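Demden Institute Reports First Results From Household Chore Trial

The Demden Institute of Applied Automation has released early results from its study of whether machines can take on ordinary household and shop work. The study began in April and covers 44 chores, among them folding towels, loading a dishwasher, wiping counters and restocking low shelves.

According to the institute, seven of the chores can now be completed by a machine without help from a person. Most of these involve moving rigid items of a known size from one place to another. Work with cloth, thin packaging and wet dishes remains well behind. 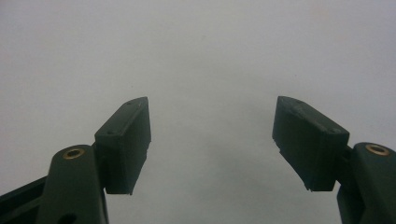 Larasati Ismail, who leads the study, said that speed was no longer the main concern. "A slow machine can run overnight," she said. "A machine that drops one glass in 20 cannot be left alone in a kitchen." Each chore is first performed by people using hand-held grippers, and the recorded motions are then used to train the machines. Around 300 hours of such work have been collected so far.

The institute's partner in the shop-floor portion of the trial is Floline, which operates a packing site in Rindar. Ville Pitkänen, operations manager at the site, said that staff had found the machines useful for sorting boxed goods and of little use for anything packed in soft bags. Floline does not plan to change its staffing on the basis of the trial.

Fingertip wear is also under review. Kerttu Vuorinen, a senior engineer at the institute, said that pads lose their grip gradually and that small changes in the contact surface can affect how well a machine repeats a task. The institute will test 2 new pad materials during the next phase.

A full report, including results for each chore, will be made available to the public when the trial closes. Households in Demden that wish to take part in the next phase may apply through the institute's main office.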